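**Demonstration teaching** is a way of programming a robot in which a person shows it the task, either by hand or by remote control, and the recorded movements are used to train it.

In hand guiding, also called kinesthetic teaching, the operator takes hold of the arm and moves it through the job. It needs little equipment, but the operator's hands can get in the way of the cameras. In remote control, the operator moves a joystick, a handset or a smaller copy of the arm, and the robot follows. Two arms can be taught together in this way.

A simple task may need up to 50 recordings. Laboratory glassware usually needs more, as clear glass is hard for cameras to pick out. The Remska exercises, drawn up by Carola Wunderlich and Harish Hegde, use test tubes, a funnel and a round-bottom flask. There are 27 of them, and seven call for both arms.

Recordings with long pauses are normally cut or left out, although practice differs between laboratories.
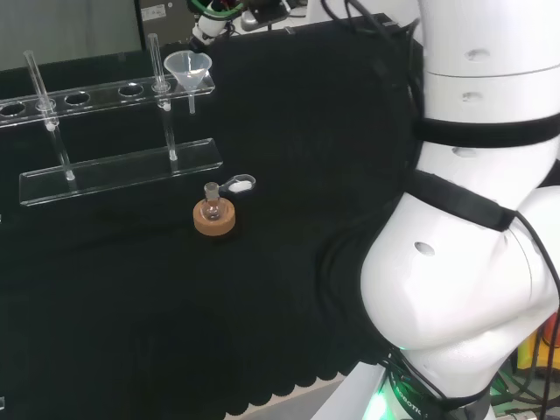 Sayaka Okabe disagrees with the usual advice on pauses, and writes that a short stop before the gripper closes should be kept in the recording.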